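The Inspection Clause Is Getting Thinner

Sellers at Ernel Heights now hand buyers a one-page home report from Hinetti and ask them to skip their own inspector. It costs the seller $200. I read 10 of them in November and was not reassured.
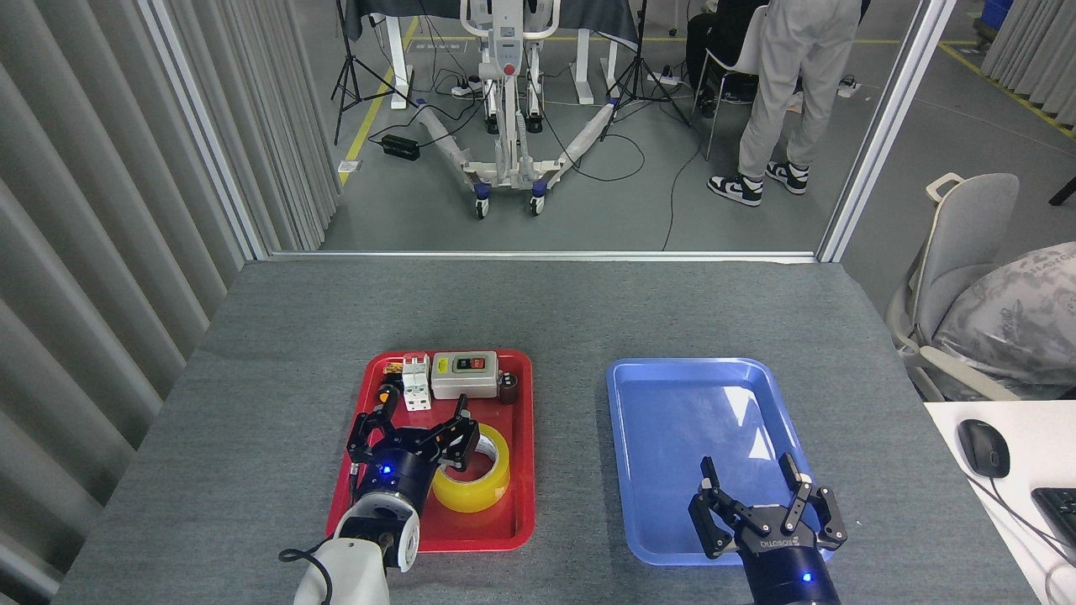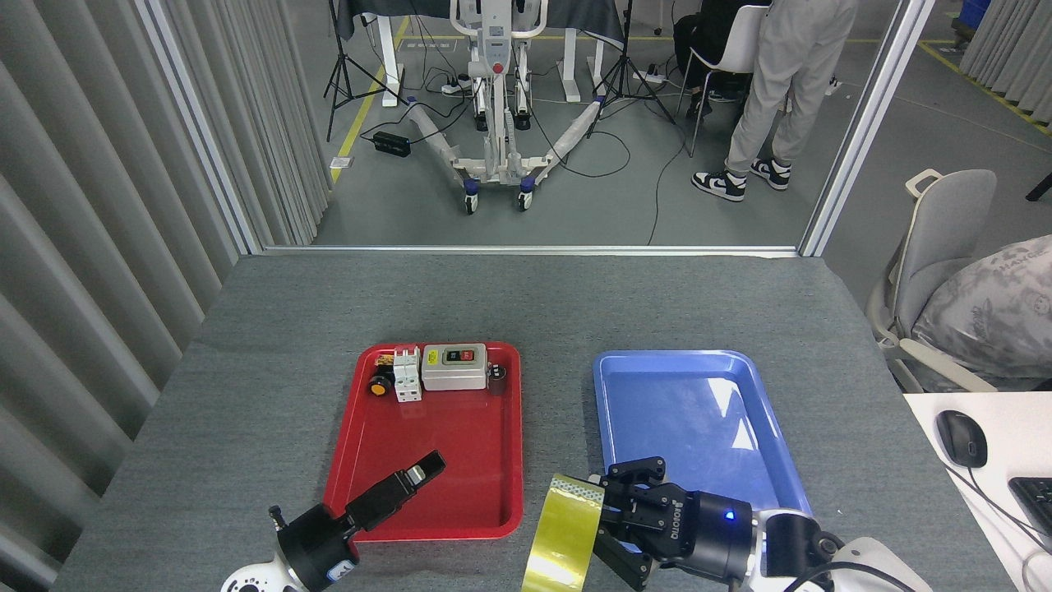
Brokers like the report because deals close faster – fine for brokers. The electrical section is a single checkbox, and a white circuit breaker like the one in the red tray gets the same tick whether it suits the wiring or not. Stoica, the rival service, charges 70 more and adds a second checkbox.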